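Bathroom Upkeep: Tips for Stone Counters, Sinks, Faucets and Everything That Sits on Them

Most of what goes wrong in a bathroom goes wrong slowly. A ring under a soap bottle gets wiped around for a month, then it's etched. A drain runs a little slow all winter and quits in April. The tips below are the ones we give out at the shop counter in Zidville most often, sorted by the part of the room.

Stone countertops

Marble is a soft stone and acid eats it. Vinegar, lemon juice, most toilet bowl cleaners and many shower sprays will leave a dull spot in a minute or two. Wiping it up fast helps, but a dull spot is damage to the polish and no cleaner takes it off. If the label says it removes lime or rust, keep it away from marble.

For everyday cleaning use warm water with a few drops of plain dish soap. Wipe, rinse with a second cloth, and dry. The drying matters more than the soap. Water left to stand around the sink leaves minerals behind, and those are what make a gray or dark stone look chalky.

To find out whether your stone needs sealing, put a spoonful of water on it near the back wall and leave it for ten minutes. If the stone under it has gone darker, the sealer is worn out. Let the spot dry overnight before you do anything else. Seal with a product made for natural stone, wipe off all the extra before it dries, and keep everything off the counter until the next day.

For an oily stain (hand lotion, hair oil, makeup), make a paste of baking soda and water about as thick as peanut butter. Spread it over the stain, cover it with plastic wrap, tape the edges with painter's tape and leave it a full day. Take off the plastic, let the paste dry out, and scrape it up with a plastic scraper. Old stains often need two or three rounds. 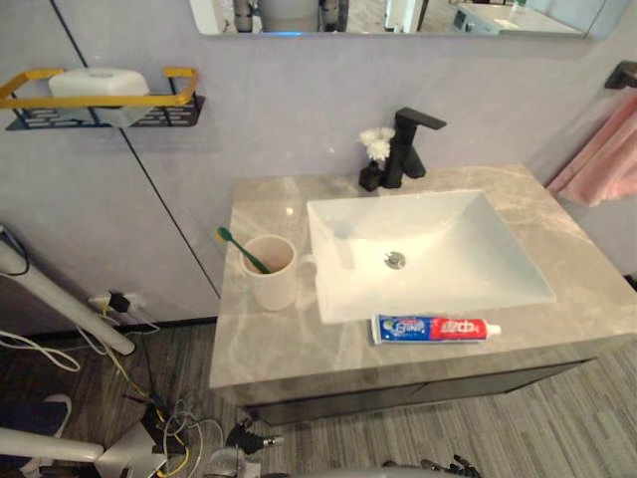

Toothpaste is mildly abrasive and will slowly haze a polished surface if it gets scrubbed around day after day. Pick up a dried blob by laying a wet cloth on it for a minute and lifting it off. Don't chip at it with a fingernail file or a razor blade unless you know the top is real stone and you have a steady hand.

Perfume, nail polish remover and hair dye belong on a tray. A cheap glass or ceramic one is fine. Put felt dots under it so grit doesn't get dragged across the stone.

Vessel sinks

A sink that sits on top of the counter has a seam all the way around the bottom. That seam is a bead of silicone, and it is the first thing to go dirty. Run an old toothbrush with dish soap along it once a week. If it has black specks that won't scrub out, the mold is inside the silicone and the bead has to be replaced.

To replace it, cut along both edges with a utility knife held flat, pull out the strip and rub off what is left with a plastic scraper. Clean with rubbing alcohol and let it dry. Put painter's tape on the sink and on the counter, leaving a gap as wide as you want the bead. Run the silicone in one pass, smooth it with a wet finger, and pull the tape right away while it's wet. Check the tube for the curing time before you run any water. On porous stone, buy the kind sold for stone, as the ordinary kind can leave an oily shadow along the edge.

White sinks pick up gray marks from rings, belt buckles and metal cans. These are usually metal rubbed off on the glaze. A soft cleanser and a damp sponge will take most of them off glazed china. On resin or acrylic, try dish soap first and skip the cleanser unless the maker says it's okay.

Never pour a kettle of boiling water straight into a bathroom sink to clear the drain. Glass and china can crack, and a resin sink can warp or discolor.

Squeezing out the last of the tube

People throw away toothpaste with a week's worth still in it. Lay the tube on its side on a flat surface and push from the bottom with something smooth and straight, like the handle of a hairbrush, working toward the cap. Fold the empty part over and hold it with a binder clip. When nothing more will come, cut the tube in half with scissors and scoop from the cut ends. The two halves will slide together to keep it from drying out.

The same goes for lotion and sunscreen tubes. With stiffer tubes, stand them on the cap overnight first.

If the threads get crusted so the cap won't close, hold the closed cap under warm running water, open it, and wipe the threads with a damp paper towel.
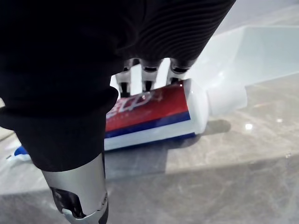 Matte black faucets

These scratch easily and show every water spot, and most of the ones we see brought in were ruined by cleaning. Use a soft cloth, water and dish soap. No scouring pads, no powder cleanser, no bleach, no window cleaner with ammonia. The finish is a thin layer over metal, and once it's through there is no touching it up so it won't show.

For hard water spots, wet a cloth with warm water and leave it wrapped around the spout for fifteen minutes. Most of the spots will wipe off after that. If they don't, a half-and-half mix of white vinegar and water is allowed by some makers and forbidden by others, so look up yours. If you do use it on a faucet mounted in marble, put a dry towel around the base and keep the wet cloth from dripping.

A weak stream is usually the aerator, the little screen at the tip of the spout. Close the drain first so you don't lose any parts. Unscrew the aerator by hand or with a rubber jar opener. Pliers will chew up a black finish even with tape on the jaws. Some modern spouts have the aerator hidden up inside, and you need a plastic key that came in the box. Rinse the grit out, soak the screen in a cup of vinegar for an hour away from the counter, rinse again and put it back hand-tight.

If a single-lever faucet drips from the spout when it is off, the cartridge is worn. Shut off both valves under the sink, take the old cartridge out and bring it with you to the store. Matching one from a photo wastes a lot of trips.

Drains

Pull the drain stopper every month or so and clean off the hair. Many pop-up stoppers lift straight out. If yours doesn't, look under the sink for a rod going into the back of the drainpipe, undo the nut that holds it, slide the rod back and the stopper comes free. Put a bowl under it first.

A plastic barbed strip from the hardware store will get what the stopper didn't catch. Push it down, turn it, pull it up slowly and wipe it on newspaper.

If the sink still drains slowly, take off the trap. Set a bucket under it, loosen the two big nuts by hand, and dump it. Wash it out in a different sink. People forget this part and pour the bucket right back down the drain they just opened up.

Skip liquid drain openers. If they fail you have a pipe full of caustic water, and the next person to open that trap gets it on their hands.

Cups, vases and small things

A toothbrush cup grows slime in the bottom. Wash it in hot soapy water once a week and turn it upside down to dry. A cup with a drain hole is no better unless you put something under it.

Fake flowers get dusty and then sticky from hairspray. Shake them outside, then use a hair dryer on the cool setting. For fabric petals that are really dirty, put them in a large paper bag with half a cup of salt, hold the top closed and shake for a minute. Shake the salt off outdoors, well away from the stone. Test one petal with a damp cloth before you wash any of them, as the dye in cheap ones can run.

Keep a spray bottle, two cloths and an old toothbrush under the sink. If they are in the garage they won't get used.

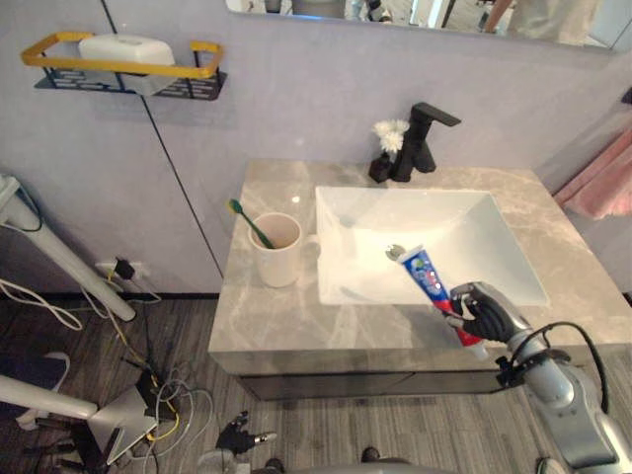

By Osvaldo Caruso
Updated 4 October 2023

Reader questions on bathroom upkeep

Serena Orlandini wrote to ask about a cloudy patch beside her sink that looks wet all the time. If it never dries out, look underneath before you treat the top. A slow leak at the faucet base can soak into stone from below. Dry the cabinet, put a sheet of paper towel on the cabinet floor under the faucet, and check it the next morning. If the paper is wet, tighten the mounting nut and the supply lines a quarter turn and try again.

Another reader has a sink that smells even after the trap was cleaned. Check the overflow hole if the sink has one. Use a narrow bottle brush with dish soap and flush it with a pitcher of warm water. In a guest bathroom that isn't used much, the trap may simply have dried out. Run the water for a minute every couple of weeks.

We were also asked how long a can of stone sealer keeps. Once it's opened, write the date on the lid and go by the maker's limit. If it has gone thick or has lumps after shaking, don't put it on your counter.

Old sealer and leftover solvent shouldn't go in the trash or down the drain. Call your town to find out where they take it.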